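Skuvedetti Desk Study - Project Report

Introduction

Our group looked at how desks in the shared study room at Poneck Hall get cluttered and how long it takes to put one back in order. The room is open until late and most desks are used by several people a day. We wanted a short routine that anyone could follow before leaving.

Gray desk with the drawer pulled out: bowl, crushed can, water bottle and a packet on top. 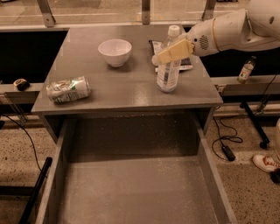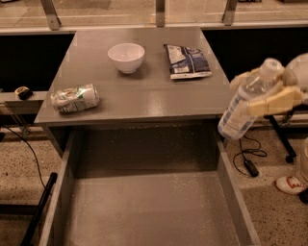
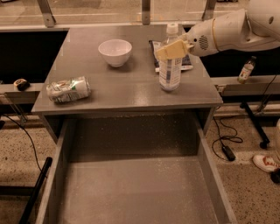 Method

We wrote a routine with 4 steps: trash first, then recycling, then dishes, then wipe down. Each item was sorted into one of three groups - throw out, keep, or return to the kitchen. Bottles with water left in them were emptied in the sink before recycling. We tested the routine on 40 desks, mostly on Thursday evenings, and timed each one with a phone.

Drawers were a separate problem. Our first checklist left them out, and we added them after the pilot in the Truller wing. An empty drawer can still need a brush and a damp cloth for the crumbs and dust on the bottom.

Results

Most desks took up to 80 seconds. Drinks containers were the most common item, followed by snack wrappers. Desks near the Baluyot entrance were worse, and we think the distance to the recycling bin matters - the closest one is down the hall.

Limitations

We did not visit in the morning, and the same 3 students did all the timing. Desks with computers were left out.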